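在家放动画片：网上那些招，哪些管用，哪些白折腾

每年一到放假，手机里就开始冒出同一类文章：把客厅变成电影院，把阳台变成冰雪世界，花小钱让孩子尖叫一整晚。照片拍得都漂亮，沙发上铺着白毛毯，天花板挂着灯串，地上一点渣都没有。我看这种照片的第一反应是，这家的孩子还没进门吧。

我家从孩子上幼儿园起就办放映晚会，有时候就我们自己，有时候叫上楼里几家。网上的招我试过不少，能留下来的不多。下面按我们家的顺序写，先说屋子，再说吃的，最后说收拾。收拾那部分最长，因为那才是真正花时间的地方，偏偏那些文章到关灯开演就结束了。

先说为什么在家弄

Clalville那个主题雪屋开张的时候，班里的家长群热闹了一个礼拜。我们也去了。排队的时间比在里面待的时间长，租来的棉服袖口是潮的，孩子在纪念品店哭了一场，出来时手里多了一根会发光的塑料棒，第二天就不亮了。我没说不好玩，孩子现在还念叨里面那条冰滑道。可要说"走进电影里"，我看是走进了一家开着冷气的商场。

所以后来我就想，花那个钱，在家放一场，叫几个同学，孩子们未必就少高兴。当然在家弄也有在家弄的麻烦，别信"零成本"三个字。

挡光

这一条网上说法最多，也最不靠谱。

最常见的是让你拿锡纸贴窗户，亮面朝外。我贴过。锡纸一碰就皱，撕的时候胶带把窗框上的漆带下来一小条。而且夏天朝西的窗户，玻璃晒得厉害，再贴一层反光的东西，有些玻璃受热不匀是会裂的，双层玻璃和夹胶玻璃尤其要小心。那些教人贴锡纸的文章我翻了好几篇，一篇都没提这个。

也有人说用黑色垃圾袋。挡光是挡光，味道也是真有味道，风一吹还哗啦哗啦响，片子里一到安静的地方就听见它。

我们现在的办法很土：厚被套，晾衣夹，夹在原来的窗帘杆上。被套要选深色的，比窗户宽出一截，两边垂下来贴着墙。漏光主要漏在顶上，拿一条浴巾卷起来塞在窗帘杆和墙之间就行。五分钟挂好，拆下来照样睡觉用。

还有个更省事的办法，就是等天黑。冬天天黑得早，孩子吃完晚饭正好。夏天就别硬来了，看电视不丢人。

幕布和白墙

卖幕布的会告诉你白墙不行，卖投影仪的会告诉你白墙就够了。两边都有货要卖，听听就算。

我买过一块Plultby的折叠幕，包装上写"免熨抗皱"。打开来一道一道的折痕，放雪景的时候特别明显，主角像是走在一张棋盘上。照说明书挂着等它自己平，等了一个礼拜，折痕淡了一点，还在。后来是用挂烫机从背面隔着一块棉布慢慢走，才算平了。先在边角上试，涂层遇热起泡的话就停手。平了以后千万别再按原来的印子折，找一根长纸筒卷起来，立在门后。

白墙的问题在于墙很少真是白的，也很少真是平的。拿手电筒贴着墙面斜着照一下，坑坑洼洼全出来了。要是只有几个钉眼，拿补墙膏抹平，干透了细砂纸轻轻打两下，再点一点原来的墙漆。我见过有人教用白牙膏补钉眼，说是租房神技。牙膏干了会缩，会发黄，有的还带蓝色小颗粒，补完离远了看是好的，灯一斜就是一个小窝。退租的时候房东也不瞎。

床单呢？床单可以，但是要绷紧。多数人是上面两个角一钉就完了，风扇一吹，画面里的城堡就开始扭。底下那条边得坠点分量，我是在下摆的缝边里穿一根细竹竿。床单薄的话叠成双层，背后再有颜色深一点的东西，画面会比单层的实一些。

投影仪别这么放

我家的是Barroso牌，买的时候图便宜，风扇声音不小。有一回为了不让孩子碰到，我把它塞进书架的格子里，前后左右都是书。片子放到一半，它自己关了。摸上去外壳烫手。那之后才老老实实看说明书，上面写得清清楚楚：两侧和背后都要留空。

网上还有一种招，拿纸箱给投影仪做"静音罩"。这个我劝大家别碰。风扇响就是因为它热，你把它闷起来，它更热，转得更响。想安静一点，把机器放远，或者底下垫一块硬的橡胶垫，别让它跟桌面共振。别垫毛巾，毛巾会堵住底下的进风口。

放完别急着拔电源，按一次关机键，等风扇自己停。镜头上有手印（一定会有手印），先用气吹吹掉灰，再用镜头布轻轻擦。湿纸巾不要用，里面的东西会在镜片上留一层雾。有人说哈口气拿T恤下摆一擦就行，他擦的大概是自己的眼镜。

电线是另一回事。关了灯，孩子要上厕所，第一个绊的就是线。沿着墙走，过道的地方用布基胶带压平，胶带横着贴比顺着贴牢，起来的时候慢慢撕。地毯底下别走电源线，看着利索，踩久了外皮会磨坏，发热也散不出去。

声音

孩子看动画片，大人总嫌画面不够大，我觉得多数人家差的是声音。投影仪自带的喇叭对着机器后面，坐在前面的孩子只听见嗡嗡的，于是就喊"大点声"，于是楼下就来敲门。

把音箱放到幕布底下，让声音从画面那边来，音量反而可以调小。低音调低两格，楼下听见的主要就是低音。音箱别直接搁在地板上，垫一块厚的软木或者旧瑜伽垫裁的方块。

至于把手机扔进玻璃碗里当音箱，声音是大了，听着像在浴室里唱歌。听个菜谱还行，听电影算了吧。

坐的地方

网上爱教人用纸箱做小汽车，一人一辆，模仿汽车影院。做的时候孩子是真高兴，我也承认可爱。可是坐进去以后呢？纸箱底下是硬地板，腿伸不直，前面的车头挡着后面的人，放到第一首歌还没唱完，车就都停在走廊里了，人全挤在沙发上。要做也行，当手工课做，别指望它当椅子。

铺床垫最实在。把小的排前面，高的排后面，沙发留给大人。床垫上套一条旧的深色床单，别用白毛毯，照片上那种白毛毯只适合拍照片。床垫跟床垫之间的缝要塞上，爆米花就爱往那里走。

吃的

我邻居Veikko Manninen是个爱较真的人，他说过一句我很同意的话：凡是要戴手套才能端上桌的零食，都不该出现在黑屋子里。

先说爆米花。不到四五岁的孩子不要给，会呛，黑灯瞎火呛着了你也看不见。大一点的孩子可以，但是别照网上那样做彩色糖衣的。那个颜色沾在手上，手摸在墙上，墙上就有了。原味加一点盐，锅盖留一条缝让蒸汽出去，就脆。都说放冰箱能让受潮的爆米花回脆，我放过，更皮了。回脆要用烤箱，低温，铺薄，翻一次，拿出来凉透再吃。

蓝色的冰雪饮料也少来。那个颜色我洗过，后面再讲。

水果是最好办的，也是被那些文章弄得最复杂的。什么西瓜城堡，香蕉企鹅，拿牙签插一座彩虹。牙签在黑屋子里是什么东西不用我说了吧。我的办法是选那种孩子自己能拿、汁水不会往下淌的，橘子剥好掰开，苹果切片。龙眼、葡萄这类圆滚滚的，小的孩子要去核切开，大孩子也让他们坐着吃，别躺着吃。

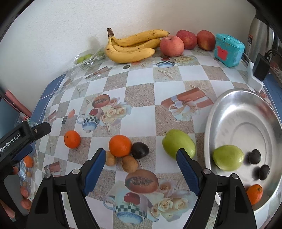
青苹果、橙子、李子和龙眼，放在花格桌布上

苹果切了会发黄，网上给的办法多得很：盐水，柠檬水，蜂蜜水，汽水，还有拿橡皮筋把切好的苹果箍回原样的。挨个说。

盐水有用，要淡，泡一会儿就捞，再过一遍清水，不然孩子一口就吐出来。柠檬水有用，酸。蜂蜜水也有用，但是一岁以下的孩子不能沾蜂蜜，家里要是来了带小婴儿的客人，别图省事用同一碗。汽水那个我试了，苹果倒是不黄，手是黏的。橡皮筋的办法带饭盒可以，在家没必要，开演前再切不就完了。

李子看着颜色深，切开汁水一样会染布，核也容易滚到沙发底下。留到散场以后在桌边吃。

去年有人在群里推Pomum的"观影果盒"，送到家，切好的，分格。打开看，哈密瓜占了一半，还有一小格糖浆。价钱够我买一大兜水果自己切。忙得不行的时候买一次无所谓，说它"比家里切的新鲜"，我是不信的。

橙子好不好剥，有人教你放在桌上用手掌来回滚。滚是有点用的，皮松一些，但是皮厚的那种你滚到明天它也还是紧。拿刀在两头各切掉一小片，沿着皮竖着划几道，从划口往下掀，比什么招都快。刀口浅一点，别划到肉。还有人教把橙子放微波炉里转一下再剥，说汁水多。转出来是热的，孩子们不爱吃热橙子，我也不爱。

剥下来的皮，网上说可以放进冰箱除味，可以煮水拖地，可以塞进鞋里。放冰箱里的那盘橙皮，三天后长了毛，冰箱是换了一种味道。塞鞋里的没敢试。

装饰：雪，冰，和亮粉

孩子要雪。动画片里只要下过雪，他们就要雪。

假雪的做法流传最广的是小苏打加护发素，揉成团，摸着凉凉的。做出来确实像那么回事，孩子能玩挺久。问题有两个，一是别让小的往嘴里放，二是别在木地板上玩。护发素踩进地板缝里，滑，拖几遍还滑。要玩就端到浴室去，或者放在一个深的整理箱里，底下铺旧浴巾。玩完的不要往下水道里倒，一团一团的，先铲进垃圾袋，剩下的再冲。

聚苯乙烯泡沫粒，千万别。静电一起，它粘在猫身上，粘在窗帘上，粘在你脸上。春天搬沙发的时候还会见到它。

棉花絮铺在窗台上挺像雪，但是离灯串远一点，离蜡烛更远。有孩子的场合我干脆不点蜡烛。

干冰也有人教，说在脸盆里倒点热水，白雾就铺满地，像魔法。干冰会冻伤手，放出来的是二氧化碳，贴着地面走，而你的孩子正躺在地面的床垫上，门窗还让你用被套堵严实了。写这种招的人到底有没有孩子？

冰倒是可以玩。拿气球灌水，滴一点食用色素，放进冷冻室冻一夜，剥掉气球皮就是一颗彩色冰球。气球碎片要当场收走，小孩子和动物都可能往嘴里放。冰球放在有边的盘子里，盘子底下再垫一条毛巾。网上的照片是直接摆在木桌上的，我很想看看那张桌子后来什么样。

亮粉单独说。我家的规矩是亮粉不进门，纸的可以，布上缝的可以，散的不行。可是公主裙上都带，掉得一屋子。买回来先到楼道里抖，再拿发胶远远喷一层，说是能定住。我喷过，头一天好一些，坐过躺过还是掉，裙子还变硬了。现在是让穿，穿完直接塞进洗衣袋。

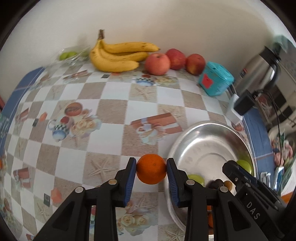 本页最后修改：一月，晚上八点以后改的，主要是补了洗裙子那一段

散场以后

灯一开，先别扫。先让人都站起来，把床垫一张一张掀起来抖，碎屑落在地上再一起收。很多人先吸地再收床垫，等于白吸。

爆米花渣用吸尘器，没爆开的玉米粒先用手捡，吸进去会在管子里哒哒响，有的机型会卡住。床垫缝里的用一根缠了双面胶的尺子往里探，这一招是从网上学来的，难得有一招是真好使的。

亮粉不要用湿布擦，越擦越开。宽胶带绕在手上，黏面朝外，一块一块按过去。毛绒玩具身上的也这么弄。网上说用橡皮泥滚，也行，就是橡皮泥以后都带亮粉了，下次捏什么都亮。地毯上的用吸尘器慢慢来，尘盒倒的时候拿到外面倒。

灯串拆下来缠在一块硬纸板上，两头各剪一个口子卡住插头。别缠成一团塞抽屉，明年你会想骂人。电池的灯串把电池取出来，漏液了就整串报废。

公主裙怎么洗

这一段是后来补的，因为问的人最多。商店里的吊牌一般写"仅可局部擦拭"。我理解这是厂家给自己留后路，一条从滑梯上滑下来过的裙子，你局部擦拭给我看看。但是也别信那种"洗衣机轻柔档放心洗"的文章，纱裙和印花是两回事，一起扔进去，出来的时候胸口那个人像常常少了半张脸。

我们家的步骤是这样。

先翻面，有搭扣的全部扣上，魔术贴不扣上会把纱勾成一团毛球。能拆的披风拆下来单洗，深色披风头一次下水多半掉色。

盆里放凉水，加一点点洗衣液，化开了再放裙子。泡20分钟，中间用手按几下，不拧不搓。水要是变了颜色，马上捞出来换水，别让它继续泡在自己的颜色里。

污渍单独处理。巧克力的先用钝刀刮掉，再从背面用凉水冲，点一点洗洁精。用热水的话，里面奶的那部分会结住，更难弄。口红蹭的，用洗洁精干着先揉，再冲。蓝色饮料的最难，我试过白醋，试过小苏打，也试过两个一起倒。两个一起倒会冒泡，看着很有干劲，冒完了就是一盆咸水，污渍还在那里。白的部分后来是用氧系的漂白粉按包装说明泡淡的，纱和印花上别用，先在裙摆里层试。含氯的漂白水不要碰，更不要跟醋或者别的清洁剂混在一起，会出有毒的气。

漂完两遍清水，拎起来，用大浴巾卷成一卷压水，然后平铺晾在架子上。挂起来晾，湿纱的分量会把肩带拉长。别进烘干机，亮片受热会卷边，有的胶会化开，粘在滚筒里。

纱皱了怎么办？浴室里放热水，把裙子挂在有蒸汽的地方，比熨斗保险。实在要熨，最低温，隔一块棉布，印花的地方绕开走。

我洗完一条，从头到尾45分钟，不算晾。有一年算过，要是每次晚会都洗，还不如让孩子穿睡衣看。后来邀请的时候就写上"穿睡衣来"，家长们没有一个有意见的。

塑料王冠和魔杖

擦就行，温水加一点洗洁精，旧牙刷刷缝。带电池的别泡。有人说用酒精擦，亮，能消毒，可是不少王冠外面那层银色是喷上去的，酒精一擦就下来，底下是灰的。掉下来的假宝石用哪种胶？网上都推瞬间胶，干得快，可是会在旁边的亮面上留一圈白雾。我用白色的手工胶，慢，要压一夜，干了是透明的。小孩子玩的就不要粘了，粘上还会掉，掉了就可能进嘴，不如全抠下来。

毛绒雪人、毛绒驯鹿之类，先捏一捏里面有没有电池盒。没有的装进洗衣袋，凉水，低转速，干的时候经常拍一拍，不然里面结块。有电池盒又拆不出来的，只能用干的小苏打拍上去，放25分钟，拿刷头吸掉。去油有点用，去味也有点用，去果汁印子没用，别听人说什么都能吸出来。

沙发上的印子

拿吸水的布按，别蹭。从外往里按。先看沙发底下的洗涤标，有的布面只能用干洗剂，沾水就留一圈水印，比原来的印子还大。网上那个剃须泡沫洗沙发的招，我在沙发背后试了一小块，香了很久，印子淡了一点，泡沫残在布里，后来那一块特别爱沾灰。

黏手印多半在扶手上和开关周围。开关先别喷水，布拧到不滴水再擦。

票，爆米花桶，和别的纸玩意

自己印电影票是个好主意，孩子们喜欢撕票，写座位号还能少吵几句。用普通打印纸就行，别买那种带齿孔的专用纸，撕起来并不比折一道再撕顺手多少。爆米花桶买纸的，用完就扔，塑料的洗起来里面有油，摞起来还拔不开。

吵座位这件事我没有招。抽签也吵，轮流也吵。五个孩子里总有一个要坐最中间，中间就那么一个位置。

片子太长

大人容易忘了，孩子坐不住那么久。我在中间停一次，开一盏小灯，上厕所，喝水，起来跳一跳。网上说中场会破坏气氛，破坏就破坏吧，总比在床垫上破坏强。

停的时候机器别关，按暂停，镜头前面盖一下可以，但是别拿书去盖，投影的光打在近处的东西上是会热的，时间长了要烫坏。有遮光功能的按遮光键。

有两个问题老有人问，一并写在后面。

问旧手机加鞋盒加放大镜能不能做投影仪的：能亮，画面是倒的，暗，中间清楚四边糊。跟孩子做着玩、讲讲透镜很好，想用它看完一部电影的，我没见过。

问香薰机往里加薄荷油能不能让屋子"闻起来像冬天"的：门窗堵着，又有小孩，有的人家还有猫，我不会放。真想要冬天的味道，散场以后把被套摘下来，开窗，站五分钟就有了。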